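Rimcombe Rigid Gift Box, hinged lid – item 3623

Back in stock, all sizes except the extra small. Extra small due later, no date from the factory yet so please don't email to ask.

Rigid board, wrapped in printed paper, lid hinged along the back edge. Ships fully made up, nothing to fold or glue. Holds its shape with a candle or a couple of mugs in it. We would not put a full wine bottle in the medium, get the Stillen tube for that.

Colors: lilac, cream, dark green, slate. Lilac is a shade cooler than the old run. If you are topping up an order from before February ask for a swatch first, they won't match side by side.

Sizes: small, medium, large. Inside measurements are on the size chart tab. Measure your product WITH its own carton on, people forget this and then the lid sits up at the front.

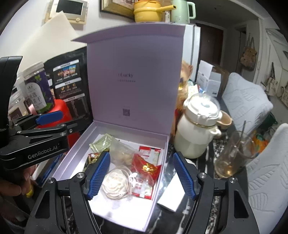

Lid printing. One color or foil, outside or inside of the lid or both. Inside is cheaper than you'd think and it's what customers see first when they open it. Send vector art, fonts outlined. Codes need a clear margin all round or phones won't read them – we will print what you send, we don't test it for you. Small gray type on a pale paper is hard to read, go one step darker then you think you need.

Minimum for plain boxes is one carton. Minimum for printed is 261 boxes per design per size (odd number, it's how the sheets cut). Price break at 2000. Sizes can be mixed for the price break on plain, not on printed.

Lead time: plain ships in 2 working days. Printed is longer and depends on the queue at Fukomitz, who do our foil. You get a proof by email. Nothing goes to press untill you approve it in writing. Changes after that are charged.

Fillers sold seperately. Shredded paper, tissue, and the Ng foam trays, which fit medium and large only. Trays come blank, cutouts quoted per job.

Storage – keep flat, dry, out of direct sun. Green and lilac both fade in a shop window. Don't stack the large more than six high out of the carton.

Returns on plain boxes in unopened cartons only. No returns on printed. Corners crushed in shipping: send a photo of the outer carton as well as the boxes, or the carrier will refuse the claim.

Prices on this page good from March 2020. Freight extra, quoted at checkout. Pickup from the side door, bring your order number.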